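Sport, Evidence and Argument
Handout 3: Judging a fight, and why the scorecards disagree

Read this before the seminar. It replaces the older handout, which took the official scoring guidance more or less at its word and which I no longer like.

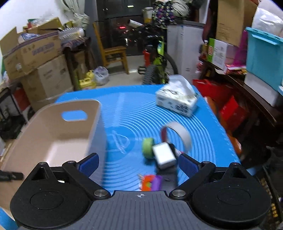
The question for this unit is narrow. When three trained people sit at ringside and watch the same round, what are they measuring? The usual answer is "who won the round." I don't think that tells us much, and by the end of the unit I hope you won't either, or at least that you'll have a better defense of it than the ones I usually get in papers.

1. The ten-point must system

You know the outline. The winner of a round gets ten points and the loser gets nine, or fewer if there was a knockdown or the round was badly lopsided. The points are added up at the end. Three judges, three cards, and the majority takes it.

Notice what the system does to information. A round won by one clean jab and a round won by three minutes of steady punishment will usually both go down as 10-9. A boxer can edge seven rounds by a hair, take a beating in the other five, and go home with the decision. People in the sport will tell you that judges are free to score a dominant round 10-8 without a knockdown. They are. Watch how often they do it.

So the first thing to be suspicious of is the final total. A card of 115-113 looks like a measurement of a close fight. It may be a close fight. It may also be a fight in which one boxer was clearly better for fewer rounds. The total can't tell you which.

2. The four criteria

Judges are normally told to look at clean punching, effective aggression, ring generalship and defense. Write these down and then try to define each one without using the word "effective" or the word "control."

Clean punching is the easiest. A punch lands with the knuckle part of the glove on a legal target. From one side of the ring, though, a judge sees a lot of backs. A punch that stops on a forearm and a punch that gets through can look the same from the wrong seat, and the sound of the crowd fills in the rest.

Effective aggression is moving forward and landing. If you move forward and don't land, it isn't effective, and if you land, we have already counted it under clean punching. I have asked several classes what is left over once you take the landing out. The best answer so far was "intention," and I doubt that a judge can score intention.

Ring generalship means deciding where and how the fight takes place. Fine. But a boxer on the back foot may be leading the other man exactly where he wants him, or may be running. Two judges can see the same footwork and credit opposite corners, and there is nothing in the wording to settle it.

Defense is the one that gets praised in interviews and forgotten on the cards. It is hard to give points for something that did not happen.

3. The Bokomano-Mészáros fight

We will use this bout as the main case. It is a regional title fight, so few of you will have seen it, and I picked it for that reason. With famous fights you already know what you are supposed to think.

The outline: twelve rounds, no knockdowns, no point deductions. Mészáros came forward all night. Bokomano boxed off the ropes and countered. Two judges had it 115-113 for Mészáros and one had it 117-111 for Bokomano. The crowd was for Mészáros and the broadcast team was, if anything, more so.

The reaction was the standard one. The lone card was called a disgrace on the air before the ring had been cleared. When the replay was shown later without commentary, a fair number of viewers changed sides and decided that the two matching cards were the disgrace.

I want you to be careful here. It is tempting to say that the silent replay shows the truth. Taking the sound away removes one influence. It does not hand you a neutral pair of eyes. The camera is mostly on one side, it cuts to close-ups, and it likes the man who is moving toward it. The judges had a worse view in some ways and a better one in others, and they had to turn in each round right after the bell with no chance to look again.

Two judges agreeing doesn't settle it either. Look at their cards round by round in the packet. They reach the same total but split on 44 percent of – no, leave the percentages alone, most of you will misuse them. Go through the rounds by hand. Rounds four, six, nine and ten went to different boxers on those two cards. The totals match because the disagreements cancel out. If you only saw the final scores you would say these two saw the same fight.

4. Punch counts

Every year somebody proposes that we let the numbers decide. The packet has a page of figures from Wikach, the tracking service used on that broadcast. It gives 44 power punches landed for Bokomano in the last four rounds and fewer for Mészáros, and on the strength of that page alone a number of columnists announced that the result was wrong.

Questions to ask about any such page:

Who pressed the buttons? These counts are entered by people watching live, usually one person per boxer. They are making the same call as the judge about whether a punch landed, only faster.

What is a power punch? In most systems it is anything that isn't a jab. A light hook to the shoulder may go in and a jab that snaps the head back will not.

What happens to the close calls? Ask for the error rate. I wrote to ask about this and received a friendly reply that did not contain one.

None of this makes the counts useless. If one boxer has landed three times as many punches as the other, I am inclined to believe he landed more. I am less inclined to believe a difference of two in a round, and that is just the kind of difference that gets quoted after a disputed decision.

5. Open scoring and other fixes

Open scoring means the cards are read out during the fight, typically after rounds four and eight. The argument for it is that the corners know where they stand. The argument against is that a boxer who is well ahead will stop fighting, and that the judges will hear what the crowd thinks of them with several rounds still to go.

The reading by Anselmo Collado argues for five judges in place of three. His reasoning is that a single odd card does less damage in a larger panel. I agree as far as it goes. It assumes that the odd card is the mistaken one, and it assumes that judges' errors are independent. If all five are hearing the same crowd, then you have bought two more copies of the same error. Collado deals with this in one footnote. Read the footnote and decide if you are satisfied. I wasn't.

The Kurkska proposal, also in the packet, would allow half points, so that a narrow round could be 10-9.5. It is a sensible attempt to get back some of the information lost in section 1. My doubt is a practical one. Judges already have the 10-8 round and the 10-10 round available and mostly leave both alone. I see no reason to think that a finer scale would be used by people who don't use the one they have.

6. For the seminar

Score rounds 4, 6 and 9 of the case fight before you come. Watch each round once, with the sound off, and write your score down at the end of the round. Do not rewind. Then watch round 9 again with the commentary on and note whether you would change anything.

Bring the paper you wrote on, including crossings out. Typed-up scores are no good to me.

For each round, write one sentence naming the criterion that decided it for you. If you find that you knew the winner first and went looking for the criterion afterward, say so on the sheet. Most people do this, and I suspect most judges do as well, though I can't prove it from anything in the packet.

7. Short paper

Due at the end of June, by 5 p.m. Take one disputed decision other than the case fight and defend the card that you personally disagree with. You may not use the word "robbery." You may not use a punch count unless you say how it was made. Quoting a former champion's opinion of the decision counts as reporting an opinion and will be marked that way.

Papers that end by saying scoring is subjective will be handed back for another try. Tell me which part of it is, and how you know.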